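Submitted 25th May, Vikthorpe College, Home and Consumer Studies

# Soft Packets in a Paper Bag: a small study of how shopping gets packed

## How the project began

I should say first that I did not set out to write a whole report about paper bags. My original plan, handed in last October, was to look at why people in Letden had stopped carrying baskets to the shops, and I spent several weeks on it before my tutor pointed out (very kindly) that I kept wandering off into what happened once the shopping was paid for. She was right. The part I liked was the packing. I like watching people pack. Some go at it like bricklayers and some just tip everything in and hope, and I have a soft spot for both sorts, being a tipper myself by nature.

So the project became a smaller one. I wanted to know how an ordinary paper carrier with twisted handles gets on when what goes into it is light, soft and crinkly: bread in wrappers, buns, crisps, sweets, all the things which have more air in them than food. There is plenty of advice for heavy shopping. Tins at the bottom, eggs on top, everybody's grandmother says so. For a bag of snacks there seems to be hardly any advice at all, and yet that is what a lot of us students are carrying home most evenings.

## What I used

The bags came from Sodo, the little grocer's at the bottom of the hill, who sold me a bundle at cost and were very patient about my questions. They are plain tan paper with no printing on the front, which suited me because I could write on them in pencil. I bought the snacks in two trips, choosing by shape and by how noisy they were, and I am afraid a good few got eaten before the work was finished.

For a surface I wanted something pale and clear, so that a packet lying on it could be seen from any side and nothing else would get muddled in with the shopping. A kitchen table at home had been my first thought, but ours always has post on it, and a fruit bowl, and usually somebody's elbows. A white table with plain pale walls behind and to the sides turned out much better to work with. The bag goes to the left, the packets lie over on the other side, and the space between is kept free for moving things across.
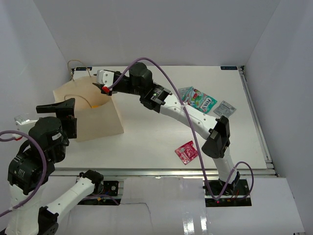

Keeping that middle space clear made more difference than I expected, and I would recommend it to anybody packing at home, whether or not they have a project to hand in. When the packets are heaped right up against the bag it is very easy to knock the bag over while reaching for one, and a paper bag with only a bun in it has no weight to keep it standing. With a good gap you can see what you have and choose the next thing properly.

I also talked to 40 people, mostly neighbours and other students on my corridor, and asked each of them to tell me how they would pack a bag of light shopping. I did not give them anything to hold for this part, which I regret now, as several of them started miming and I had no sensible way to write the miming down.

## What people told me

Most of the answers fell into two camps. The larger camp said they didn't think about it. The smaller camp had firm opinions and were delighted to be asked! One lady on my own road told me she always opens a paper bag by putting her whole arm in and pushing the corners out from the inside, and since she told me I have done the same every time. It does help. The bottom of a paper bag folds flat in a way that leaves two little tucked-in triangles, and if those aren't pushed out the bag rocks on them.

The handles came up more often than I had guessed. People don't mind them when carrying, but they mind them very much when packing. One stands up and the other flops across the opening, and whatever you are putting in catches on it. I had noticed this in my own trials and had assumed it was my clumsiness. A few people fold both handles down outside before they begin, and I think that is the single most useful tip I was given in the whole project.

I kept a diary of my own packing as well, and by the time I stopped I had written up 129 bags. Some of those entries are only a line long ("went over, started again") and I have not pretended they are more than that. The longer ones are about particular packets, and it is those I have leaned on for the next part.

## The trouble with a soft wrapper

A tin can be picked up anywhere. A soft packet is quite another matter, and the place you take hold of it settles almost everything that comes after. Take it by the middle and it folds in two over your fingers. Take it by one end and all the rest opens out like a fan, corners and flaps going off wherever they please, and then you have something wider than the bag you're trying to get it into.
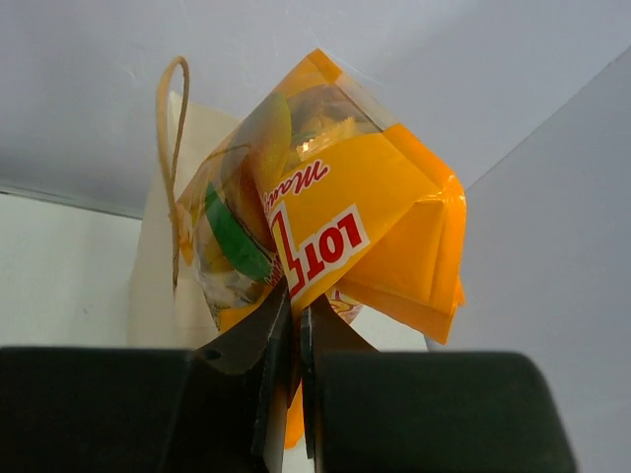

*Photo: Ryota Ueda*

The yellow and orange wrapper, with its big red lettering and the golden-brown bun printed on it, became rather a favourite of mine for exactly this reason. It is a cheerful thing to look at and a perfect nuisance to pack. Pinched at one end it spreads at the other, and its bright orange part makes a broad flap with a corner on it. I like that it is partly see-through as well. I know this is nothing to do with packing, but a wrapper that lets some light in does look more cheerful to me than one which is all foil.

My notes on soft wrappers boil down to a few habits, which I set out as I would for a friend:

- Let the wrapper lie flat for a moment before you lift it, and look for the sealed end.
- Hold it by that end and let the rest hang down, so the loose part goes into the bag first.
- Lower it all the way. A packet dropped from the rim tends to land on its side and use up the whole floor of the bag.
- Leave the crinkliest ones until last and let them stand up against the sides.

That last habit goes against what I was taught, which was to lay everything flat in layers. I tried layers faithfully for a long while. They are very neat for the first two and then the air in the packets pushes everything up in the middle, and the top layer slides off towards whichever side is lower. Standing them on end looks untidy but they hold one another up, a little like books on a shelf.

Which way up the lettering goes makes no difference at all, of course, though I found I kept turning packets round so I could read them. I mentioned this to Ryota, who was helping me with the pictures and the proofreading, and he said he did just the same with books. I have tried to stop. In my diary I worked out that one long session of nearly 73 minutes had a great deal of turning in it and not very much packing.

## Does the bag stand up?

I had hoped to give a firm answer here and I can only give a partial one. A paper bag is at its steadiest when it is either properly open and square, or already carrying something with a bit of weight. In between, when it holds one or two light packets, it wants to lean. Setting it down with the broad side towards you seems to help, if only because you can see the lean beginning and put a hand out.

The Kettunen bags, which I bought towards the end to have something to compare with, are made of a stiffer paper and stand better from the start. They are also narrower at the mouth, so what I gained in standing I lost again in fumbling. Of the bags I used in that comparison only 4 tore, and all of them tore at the handle, on the inside where the patch is glued. I don't think light shopping did that. I think I did it, by hooking my fingers under the handle and tugging when a packet got stuck.

A pale surface again proved its worth at this stage. With a light-coloured bag against a light-coloured table and wall, I had worried that I'd lose the outline, but the side panel always sits a shade darker than the front and the corner where it meets the table shows up quite clearly.
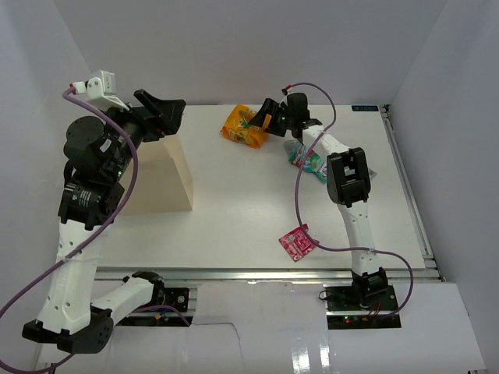

## What I would change

I would give people real packets to hold, and I would ask them to unpack as well. I had a whole page planned on unpacking and it came to nothing, mainly because everyone I asked said they just reach in. But there is a knack to it, I'm sure. The small things slide down inside the front of the bag and hide there, and more than once I have folded a bag away and heard something rattle.

I would also like to do the whole thing again with shopping that is half light and half heavy, as that is how most households really shop. My neighbour with the arm trick has offered to be first in the queue.

## Thanks

Thank you to the staff at Sodo for the bags and for letting me stand about by the till, to everyone in Letden who answered my questions, and to Ryota Ueda for his photographs and for reading this through when it was nearly twice as long. The packing diary is in the appendix folder with the interview notes, and the spare bags are on the shelf beside it if anyone in next year's group would like them.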